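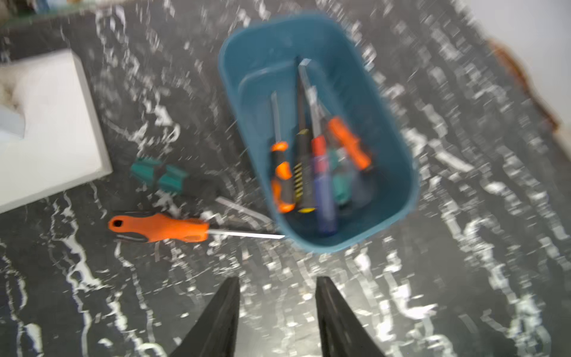
Two-finger gripper above a bin of mixed screwdrivers, wrist camera view.

Orkier G2 Replacement Finger Set (pair)
For Naria tabletop arms
Part no. 1488-F
In stock. Ships in 8 business days.

Safety notice, Nov 30, 2023

Finger sets from lot 107 can loosen at the base screw during repeated picking. A loose finger shifts outward under load and the gripper may drop what it is holding. Dropped screwdrivers and other pointed tools can injure hands and damage countertops. If your set is from lot 107, stop using it and request a replacement at no charge. The lot number is stamped on the inside of the finger base and is hidden when the finger is mounted, so the finger has to come off to read it.

What happened

We received reports of tools slipping during bin picking. In most of them the arm did not raise a fault. The grip sensor reads motor current only, and a finger that has moved a little still gives a normal reading until the tool is out of the bin. Kulkarni, our machining supplier, found that the threads in this lot were cut too shallow. The screw reaches its torque setting before it is fully seated. Adding thread locker does not fix the problem. Do not tighten past the listed torque, as this strips the base.

How to check your set

Press the stop button and switch off power at the wall. Clear any tools from under the gripper. Hold the finger near the tip and try to move it from side to side. There should be no play. Remove the base screw and read the lot number. Sets from any other lot can go back on with a new screw, which is included with every order.

After refitting, run the homing routine and then 15 open and close cycles with nothing in the grip. Check for play again before you return the arm to work.

Replacement sets

New sets have deeper threads and a longer screw. The shape and length of the fingers have not changed, so saved grasp positions can be kept. Replacements for lot 107 start shipping in December through Hosum Parts. Have your arm serial number and a photo of the lot stamp ready when you fill out the return form.

In the box
2 fingers, black
2 base screws
1 hex key
Printed check sheet

Fits: Naria T1, Naria T1 Long
Does not fit: Naria T2 (see Orkier G3)

Related: Gripper base plate, Wrist camera cable, Stop button extension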